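Gulow Home Help Desk
Ticket 2433: Blue basket makes fruit smell
Status: Open (waiting on customer)
Product: Large storage basket, light blue
Opened by: Malsha Bepari
Handled by: Wael El Sherbiny

Malsha Bepari, Tuesday, 8:10 am

Hi there! I bought one of your big light-blue baskets in March for our citrus, and I love the thing, but everything that goes in it comes out smelling like a shower curtain. Is that the right way to describe it? Sort of sweet and plasticky, and a bit like the inside of a new lunchbox. It's strongest on the skin, but my sister Corinne swears she can taste it in her tea when she drops a slice in (I can't, but I take milk so I'm no use).

We get a Vondmont box every other week, so there's always a lot of citrus in the house, mostly lemons and grapefruit, and a basket this size is exactly what I wanted because the old bowl held maybe half of it and the rest rolled around on the counter. So I don't really want to send it back. I just want it to stop.

What I've tried so far: dish soap and hot water, twice. That's it. The number on the receipt ends in 869 if you need it.

Malsha

Wael El Sherbiny (Gulow), Tuesday, 11:45 am

Hello Malsha,

Thank you for the details. A light smell is normal for the first couple of weeks and should be gone well before now, so I'd like to find out where it's coming from. Could you tell me:

Does the basket smell when it has been empty overnight?
Where does it stand, and is it near the stove, a radiator or a sunny window?
Is anything lining it (paper, a towel, a mat)?
What do you clean the surface underneath with?

Please don't use bleach on it in the meantime.

Wael

Malsha Bepari, Tuesday, 7:30 pm

Good questions! I'll do my best.

Empty overnight: don't know, it's never been empty. I'll do that tonight.

Where: it was on the kitchen windowsill until last week, in full sun from lunchtime on. Now it lives on the table, away from the window. I moved it because the lemons were going leathery on one side, nothing to do with the smell, but now you've got me wondering.

Lining: yes! I had one of those rubbery grip mats in the bottom so the grapefruit wouldn't bruise. Cut it to size myself and was very pleased with it. It's from Skanik, the kind you put in drawers.

Cleaning: whatever's under the sink. At the moment that's Fawzy spray, the orange blossom one.

I should keep notes on this, shouldn't I. I'm going to keep notes.

My log, in case it helps anybody

I'm typing this up in the ticket as I go, so Wael, ignore the bits that aren't useful. My nose is the only instrument I have, plus Corinne's, which is better than mine.

1. Basket empty overnight, mat taken out

Took all the fruit out and put it in the old bowl and a mixing bowl. Washed the basket, dried it with a tea towel, left it on the table with nothing in it. In the morning I stuck my whole head in. Very faint smell, and I mean faint, I might have been imagining it. Corinne said she got "swimming pool toy" but only with her nose right against the plastic.

So that's something, but it's nowhere near what was on the lemons.

2. The mat by itself

Shut the mat in a cookie tin overnight. Oh boy. Opened it up in the morning and there was my shower curtain, strong enough that I took the tin out to the back step. I felt pretty silly at this point — I'd been blaming the basket for weeks and the mat was sitting there the entire time.

It's gone in the trash. I did wash it first, thinking I might save it for the drawer with the baking sheets, and it still smelled, so no.

3. New fruit, washed basket, no mat

This was meant to be the end of it. The Vondmont box came, I put everything straight in, and I was all ready to write and tell you to close the ticket. Three days later the fruit smelled again. Less than before, but there.

It was a different smell, though. More flowery. Corinne picked up a lemon and said it reminded her of her dentist's waiting room. I don't know where she goes to the dentist but I knew what she meant.

Wael El Sherbiny (Gulow), 9:20 am

Hello Malsha,

These notes are very useful, thank you. Two possibilities for what you're smelling now. The basket may have picked up a little from the mat, and warm sun on the windowsill would have helped that along. Or it may be the spray. Scented sprays leave a film on the table and citrus peel is oily enough to take it up.

To separate the two, please wash the basket with baking soda (a paste of baking soda and water, leave it on for an hour, rinse well), and stop using the spray on and near the table. Wipe the table with plain hot water instead. Then try the fruit again, and if you can, keep a few pieces of the same batch somewhere else so you have something to compare with.

Would you also send a photo of the basket where it normally stands?

Wael

Malsha Bepari, 6:15 pm

Will do. You've got me using baking soda on everything now, I did the cookie tin while I was at it.

4. Baking soda paste

Messier than I expected! The paste dries to a crust and then it takes forever to rinse, and I ended up doing it in the bathtub because the basket's too big to turn over in the sink. Tip for anyone else reading: make the paste a bit runny and use an old toothbrush. Air dried it on the line for the rest of the afternoon, in the shade.

Head in the basket again. Nothing. Corinne's nose: nothing, and she was trying.

5. Table wiped down with hot water only

Did it twice and changed the water in between. I also took the spray bottle off the shelf and put it in the bathroom, where it can smell of orange blossom all it likes. (I do like it. I'm not complaining about the spray.)

6. Split batch

Same delivery, all of it washed in plain cold water and dried. Most of it went in the basket on the table. Five pieces went in the old china bowl in the hallway, where I never clean with anything and probably should.

After three days I had Corinne shut her eyes and I passed her fruit from one place or the other without saying which. She couldn't tell them apart. I had a go myself and I couldn't either, although I peeked once, so count that how you like.

7. Photo for Wael

It's the big blue one, and that's a yellow citrus up at the top of it.

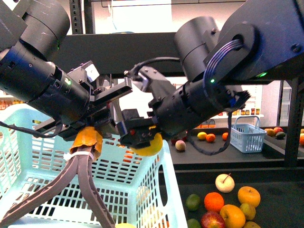 8. Slice in hot water

Corinne's idea, because she's the one who tasted it in the first place. One slice in a mug of plain hot water, no tea, so there's nothing to hide behind. She did a slice from the basket fruit and a slice from the hallway bowl. Both tasted like lemon. She said the bowl one was a bit more sour but she doesn't think that's anything to do with you.

Things I still want to know

Is it okay to line the basket with something else? The grapefruit really do bruise if you drop them in, and I drop them in. I've got plain cotton dish towels, or I could fold up some paper.

Can it go back on the windowsill in winter, when there's hardly any sun on that side? I miss it there because the table's where we eat.

And how often should I do the baking soda? I'd be happy with never again, but I'll do it if I have to.

Wael El Sherbiny (Gulow), 10:05 am

Hello Malsha,

Thank you for the photo and the rest of the log. I've added both to the ticket.

A cotton towel is a good liner. Wash it without fabric softener or you may find yourself back at step three. Paper is fine too, but change it if any fruit leaks.

The windowsill is fine for the basket itself in winter. I'd still keep it out of strong sun in summer when there's fruit inside, more for the fruit than anything else.

Baking soda only if the smell returns. Ordinary dish soap is enough for regular washing.

I'd like to leave the ticket open through your next delivery. If the fruit is all right after a week in the basket, let me know and I'll close it. If it isn't, I'll send a replacement and ask you to return this one so we can look at it.

Wael

Malsha Bepari, 12:40 pm

Perfect, thank you! I do use softener, so I'm glad you said. Towel's in the wash now without it. The next box should be here by the weekend, and I'll write again once it's been in there a week.

Also, do you make the same basket in a smaller size? Corinne wants one for onions, and it has to fit on a shelf next to her bread bin. Any color except white.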